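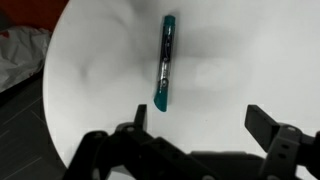
第一次办青年议事会,从哪儿下手

先说我的底子:我在 Dostthorpe 住了很多年,断断续续帮街区办过青年议事会,有办得热闹的,也有冷场冷到我自己都想溜走的。最近老有人写信来问流程,我每次都回一大段,干脆整理到一页里,以后谁问我就甩链接了!

这里说的议事会,就是把十几岁到二十出头的年轻人请到一个屋子里,聊一件跟他们有关的本地事情,聊完把意见写下来,交给能管这件事的人。规模不用大,也别一上来就请议员、请媒体,那些以后再说。

第一步:只挑一个题目

题目一定要小。我头一回定的题目叫“青年与社区的未来”,听着挺像样吧?结果来的人坐下来你看我我看你,谁也不知道该说啥。后来换成“晚上的末班公交要不要往后延”,好家伙,刚开场就吵起来了,吵得特别好。

怎么判断题目够不够小?你试着把它写成一个问句,然后问自己:这个问题该由哪个部门回答?答得上来就能用,答不上来就再往小里切。像操场几点关灯、图书馆自习区能不能带饭、哪个路口该画斑马线,这些都行。

题目最好让年轻人自己提。我一般提前在群里发个接龙,写一句“你最近在街上被什么事情气到过”,收上来的东西比我自己想的有意思多了。

第二步:找场地

学校教室当然方便,可是放了学谁还想回教室坐着呀。我们用过 Larnlow 的活动室,也借过一家叫 Akness 的小咖啡馆的后厅。看场地的时候我会问这几件事:

几点必须清场,能不能拖半小时。
椅子能不能挪(固定座椅的阶梯教室我是坚决不用的)。
有没有墙能贴纸,用胶带会不会掉漆。
轮椅进不进得去,厕所在哪儿。
未成年人参加需不需要另外签字。

最后一条千万别漏。各地规定不一样,打个电话问清楚,顺手把对方叫什么、怎么答复的记下来。

第三步:喊人

我们有一次印了1000张传单,塞遍了附近的信箱,真正拿着传单来的只有2个人,其中一位还是来问能不能把孙子的自行车修一修的……从那以后我就不怎么迷信传单了。

管用的是一个拉一个。先找几个平时就爱说话、朋友也多的年轻人,跟他们讲明白要聊什么、聊多久、聊完东西交给谁,再请他们各自带朋友来。邀请的话要具体,“来参加一个活动吧”没人理,“来聊聊末班车,聊完一起吃披萨”就好很多。

家长那边也要照顾到。我会单独写一封短信,写清楚时间、地址、在场的成年人是谁、怎么联系我,别写一堆口号,家长想看的就是这些。

第四步:把钱算明白

一场小的议事会花不了多少。我最省的一回总共花了100块,买的是大白纸、便利贴和两袋橘子;要是管一顿饭再付点场租,预算2000块就挺宽裕了。去哪儿找这笔钱呢?街上的店家可以问问,我们那儿的 Dönmez 面包房就给过好几次点心,人家只要求在签到桌上放一叠他们的菜单。

小票全留着,拍照存一份。散会之后把账目发到群里,谁都能看。这事儿花不了几分钟,下一次再去开口要钱,心里踏实得多。

第五步:分工

至少要有人主持,有人记录,有人看时间,门口还得有个人迎接。主持人最好也是年轻人,成年人站在前面一讲,底下就容易变成听课。Elif Naz Akgül 第一次当主持的时候十七岁,紧张得把开场白写在手心里,汗一出全花了,只好现编,编得比原稿好多了,哈哈。

记录的人有个小窍门:尽量记原话。“有人对公交不满”这种句子交上去没什么用,“我十点下班,末班车九点五十就开走了”,这一句顶十句。

白纸和笔多备一些,颜色深的好认。桌子能用圆的就用圆的,没有也不要紧,把方桌拼一拼,大家能看见彼此的脸就成。

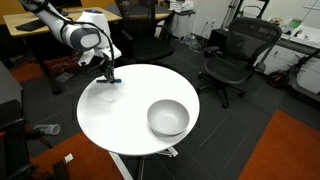 白色圆桌与白瓷碗

第六步:当天怎么走

我常用的顺序大概这样,你可以随便改。

开场十分钟,主持人讲题目,讲规矩。规矩就三句:一个人说完下一个再说;不同意可以直说,别损人;在这里听到的私事不外传。

接着分小组聊半个小时。每组五六个人,太多了总有人一句话都插不上。每组先让每个人轮着讲一遍自己的经历,再开始讨论办法。轮着讲这一圈别省!内向的孩子只要开过一次口,后面多半愿意再说。

歇一会儿,吃东西。别小看这一段,好多点子是啃着面包冒出来的,记录的人这时候耳朵也竖着点。

然后各组汇报,每组三分钟,看时间的人要狠得下心。汇报完把所有建议贴到墙上,每人发几张贴纸,贴在自己最赞成的那几条旁边。票数最高的几条写进意见书。

最后留五分钟讲清楚下一步:意见书谁来写,什么时候发给大家看,什么时候交出去。

要是有两个人杠上了,怎么办?我的办法是让他们各自复述一遍对方的意思,说到对方点头为止。挺慢的,但火气真的会下来。

第七步:写意见书,交出去

一页纸就够。开头写什么时候、在哪儿、多少人参加;中间写建议,每条下面配一句原话;结尾写你希望对方做什么、在什么日期之前答复。落款写联系人,别写“全体青年”这种找不着人的称呼。

草稿一定先发回给参加的人看。我们十二月那场就吃过亏,我图快自己写完就交了,后来 Sushil Bajpai 打电话来,说他那组明明是反对加收夜间票价的,我给写成了支持。那封更正信写得我脸都红了。

交的时候要个回执,邮件也行。过两个星期没动静就客客气气地催一次,再没动静就去列席公开会议,在居民发言环节念出来。带上一两个参加过的年轻人,让他们自己念。

几个常被问到的小事

要不要请官员到场?头一两次我建议先不请。等大家习惯说话了,再单独安排一场面对面的。

能不能拍照?提前问,未成年人要家长同意。不想入镜的给一张不同颜色的名牌,拍的人一眼就认得出来。

来的人太少怎么办?照开。有一回只来了四个人,我们把椅子围成一小圈,聊到清场,交上去的意见书一样收到了答复。

签到表要不要留电话?留一种联系方式就好,发完意见书和后续答复之后,问一声还想不想收通知,不想收的就从名单上划掉。

我手头有一份空白的意见书模板和给家长的短信范文,需要的话在下面留言,写上你在哪个街区、打算聊什么题目,我看到了就发给你。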